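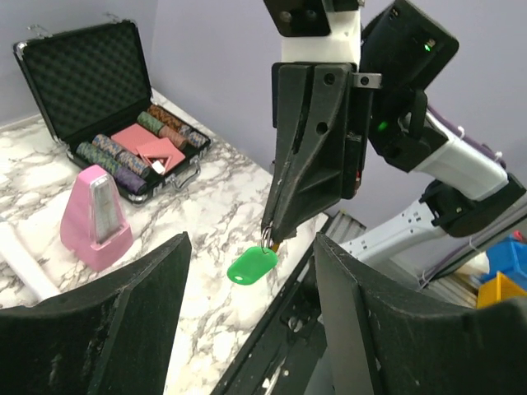
Poker set returns to Waletgate, one chip at a time

The chips are back at the Waletgate social club, along with the case they live in, the key that opens it and two decks of cards. Members who had spent most of August playing for dried pasta were said to be relieved, though the pasta had its supporters.

The set belongs to the club's poker evening, which has met in the back room on Gál Street for longer than most of its players care to admit. It was locked up in the spring by Sándor Magyar, who put the key somewhere safe. He stands by that description. The key was so safe that it stayed out of reach through two changes of cupboard, a repainting and a small flood in the kitchen.

"I knew where it was in a general sense," Magyar said. "It was in the building."

It surfaced when Zsófia Bozsik emptied a drawer of takeout menus and found it at the back, under a menu from a restaurant that closed years ago. The key ring now carries a bright green plastic tag, the kind you can spot across a room or, with luck, in a drawer. Suggestions for what to write on the tag have been plentiful, and the club newsletter has declined to print them.

Opening the case answered one question and started several others. The chips had been put away in the spring by people in a hurry to get home, and the colors had been mixed with what Bozsik called "real commitment." She and Kristof Hermans spent an evening sorting them at the long table, rolling them back into their rows: purple together, orange-red together, the green-and-grey ones separated from the other patterned greens they had been mingling with. The blue-and-tan chips caused the most trouble. Hermans is color-blind and had volunteered before mentioning it.

The black egg-crate foam in the lid got a once-over with a vacuum cleaner, which gave up a good deal of lint and one raffle ticket, number 2405. The raffle was drawn last winter. The ticket did not win, a fact that Magyar checked twice.

Then there is the matter of value. The club has never settled what each color is worth, and players have tended to remember the arrangement that suited the stack in front of them. Kristóf Halász holds that brown has always been the 5. Idris Sayce, who learned the game at the same table from some of the same people, holds that brown is the 40 and that Halász has been overpaid for years. The original sheet of values was kept in the case until somebody wrote a phone number on the back of it and took it home.

A new sheet is being typed. Halász and Sayce have each offered to do the typing, and both offers were turned down. Bozsik has the job and says the draft can be read by any member who promises to do it quietly.

The cards came through in decent shape. Both decks are pink, a choice that dates from a sale at Ponine, the stationery store by the bus stop, where the red ones had sold out. Some players complained at the time. They have since grown protective of them, and a motion to buy a more serious color was defeated last year with no votes in favor, including that of the man who proposed it. The little white dealer button is also in the case. It had been widely accused of being lost, and a bottle cap had been standing in for it. The bottle cap has been thanked and retired.

Poker evening starts up again at 8, as before, with the usual rules: no cash on the table, no chips in pockets and no food with sauce. The sauce rule was added after an event that members refer to only as "the wings." Newcomers are welcome and can borrow a seat cushion from the hall closet, where the good ones go early.

As for the key, it will hang on a hook behind the bar at Natis, the café next door, whose staff have agreed to hand it over to any club member who asks for it nicely. Magyar has offered to look after a spare. The club is thinking it over.

The leftover pasta has gone to the kitchen, where it will be cooked for the first night back. Sayce, who finished August well ahead, has asked that his share be served separately.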